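April 12, 2020
Teleop notes, cluttered table in sim

Good session! The new hand controller mapping is so much nicer than the old one. I had the clutch on the thumb button and the wrist scaled down to a third of my own movement, and for the first time I could get both fingers round a cap without sweating over it. Dilruba set the dead zone while I was at lunch and it's spot on, please leave it alone.

Task is "yellow bottle, grasp by the cap", with the usual junk left on the marble table as distractors (skull, spatula, wrench, boot and so on). Start pose random within the small box, 14 demos kept, 6 thrown out. Most of the bad ones were me coming in at a slant and nudging the bottle before closing. Straight down works far better. Get above it, stop, let the view settle, then drop.

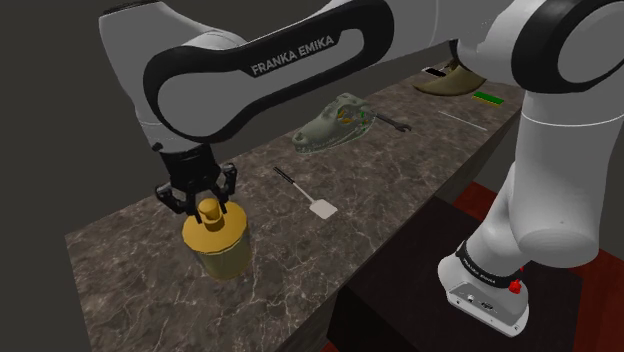 Valter reckons I'm being too tidy. He says that if every demo pauses above the cap, the policy will learn to pause there too, and could sit hovering for ever because nothing in the picture changes while it waits. He'd cut the still frames before training and have somebody else drive half of the runs.

Fair point, and I love that we can test it this afternoon. Ran the trimming script over the kept demos and it took out 2,274 frames, far more than I'd have guessed. I do dither, then. Both versions are in the Stusus folder, trimmed and untrimmed, same seeds.

Aishwarya is going to drive the next 10. She's left-handed, so flip the controller profile first (Settings, Grellik, mirror) and check that the clutch moves across with it. It didn't last time.

Still to do: gripper close is still all or nothing on the trigger. Would love a proper squeeze. Ask Ingvar if the Flurkex driver passes the analogue value through, or if we're throwing it away ourselves.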